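January 9, 2020
By Shahla Shahbazi

Progress report to Remley: safe practice rules for kitchen arms

We have a working rulebook! The second draft is finished, and the operators are using it every session now instead of leaving it in a drawer. It holds 53 rules, down from 177 in the May draft, and most of what we dropped was the same rule written three ways.

The dish rules took the longest. The old wording let an arm close its fingers anywhere over a plate. The new one asks for a stated clearance height above any tray or plate before the fingers move at all, and it treats disposable plates as their own class, with a lower grip force.

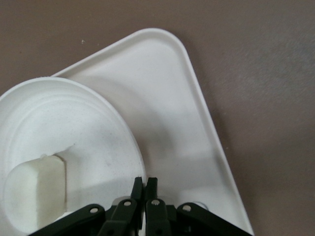
Esmaeil Ghorbani wrote back that a clearance height is only as good as the table calibration behind it, and that he would like the calibration check signed before each session, not once a week. We agreed, and it went in as rule 12.

Appliances were a livelier argument. We settled on treating any cord as a no-go strip for the whole arm, mounts included, and on starting every approach with the fingers open. Skison tried both over 900 logged approaches and sent us wonderful notes, some of them quite blunt. The cord rule needs a clearer drawing and will get one.
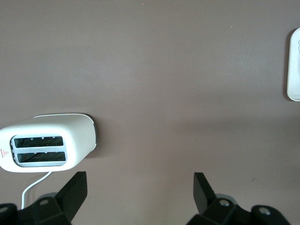

Gripper open near the toaster, cord to the left.

Still open: who may clear a stop when 2 operators share a bench, and how long we keep the logs. We would like Remley's view on the second one before the next draft. Spending is on plan, and I'm really pleased with where this stands.

Recent reports
Plosus bench audit, summary
Operator sign-off sheet, revised
Bakhtiari training notes

Comments (3)

dmk: Does the cord strip apply if the thing is unplugged?

Shahla Shahbazi: Yes, plugged in or not. Snagging is the worry there.

Benchside: Please keep rule numbers fixed between drafts. Ours are printed on the wall.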